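**Padarau swimmers head to the March finals**

2023-11-27

Well, we said in the last newsletter that we'd be happy just to get a relay team to the qualifying meet at Trustthorpe, and now look at us. Six of our swimmers came home with places in the March finals! That's the most the Padarau club has ever sent, and those of us up in the bleachers have only just got our voices back.

The girls' medley relay went first and set the tone for the whole afternoon. They were two body lengths behind Wysocka at the halfway mark, and then the butterfly leg pulled them level and the freestyle leg took care of the rest. The boys had a harder time of it in their heat (a slow start, and a turn they'd all like to have back) but they hung on for the last qualifying spot.
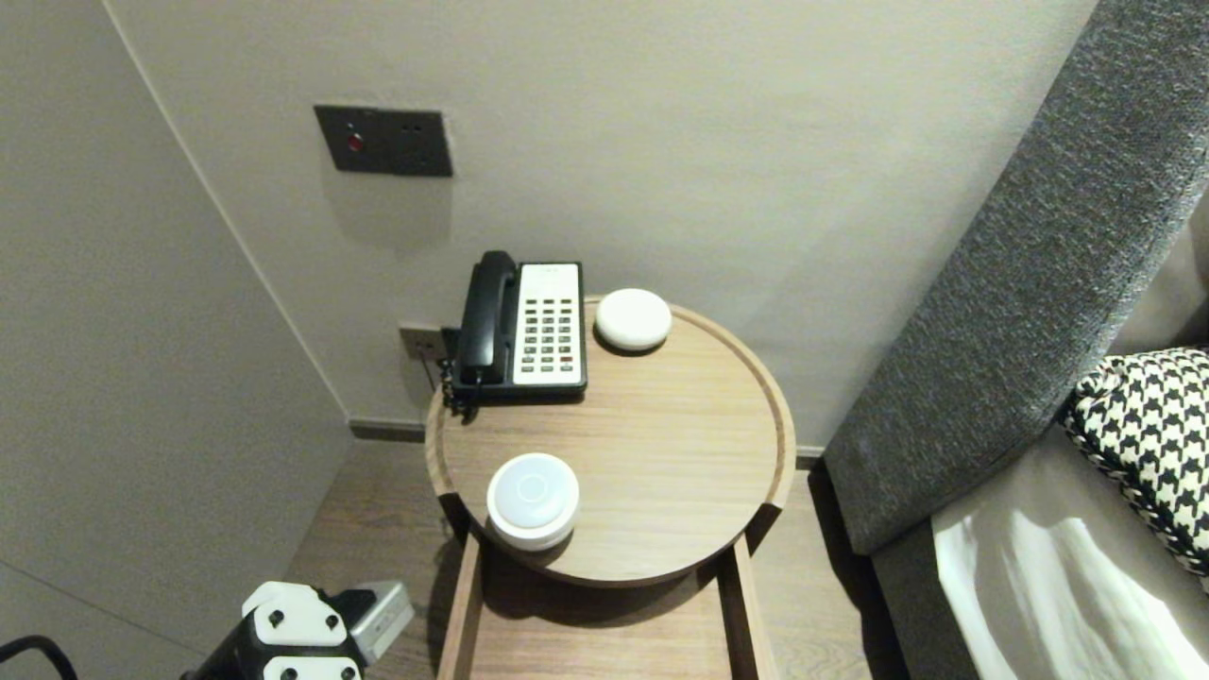 Points were close all day. Wysocka won the meet with 656, and we finished second with 489, well clear of where we stood last season. Galia took third and were as friendly as ever — they lent us a pair of goggles five minutes before the backstroke, and we still owe them those goggles.

Between now and March, the finals group will have an extra early practice each week, before the lap swimmers come in. If your swimmer is in that group, please pack a breakfast, and please label the towel. We have a whole bin of towels in the club room already, some of them very nice ones.

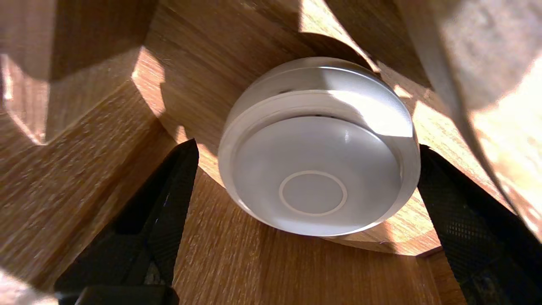

*White disc, possibly a push light, against curved wood.*

We're also looking for drivers for the finals weekend, so if you have a spare seat or two, leave your name at the front desk with the number of swimmers you can take. Gas money will be covered by the club, and snacks are always welcome.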